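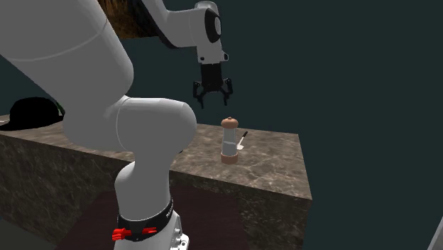 Wendy Dunmore wrote in to say that my sourdough timings from January were all wrong for a cold house, and that if she'd followed them she would have been shaping dough at midnight. Fair enough, Wendy! I wrote those timings in a kitchen with the oven going all day, and I should have said so.

So I spent most of the month redoing the whole thing with the heat turned down, and I've got some news. The first rise took forever. I mixed the dough before lunch, went out to get my boots fixed, came back, and it had barely moved. By supper it was domed and wobbly and I finally got it into the basket. The loaf was lovely, though — a bit more sour than usual, and the crust crackled when I set it on the rack.

What helped most was using warmer water and a bigger scoop of starter. I also stopped looking at the clock (well, I tried) and started looking at the dough. Poke it with a wet finger. If the dent springs right back, leave it alone. If it fills in slowly, you're good to go.

Yulan Fan does hers overnight in the pantry and bakes at 6 in the morning, and I'm a little jealous of people who can do that. I tried it once and slept right through the alarm. We had very flat toast that week.

A couple of you asked about flour. I'm still buying the plain bread flour in the big paper sack, and I add a handful of rye when I have it. Marloes Nijs swears by spelt, but mine keeps spreading out into a pancake, so if you've got a trick for that, please send it my way.

For the record, my loaf uses 620 grams of flour and 15 grams of salt, and I bake it in the old lidded pot for half an hour before the lid comes off. Then it gets another twenty minutes or so, depending on how dark you like it. I like it dark!

Next month I want to get into what to do with the discard, starting with the crackers Clementina Lobo sent me the recipe for. They've got caraway in them and I ate the entire first batch standing up.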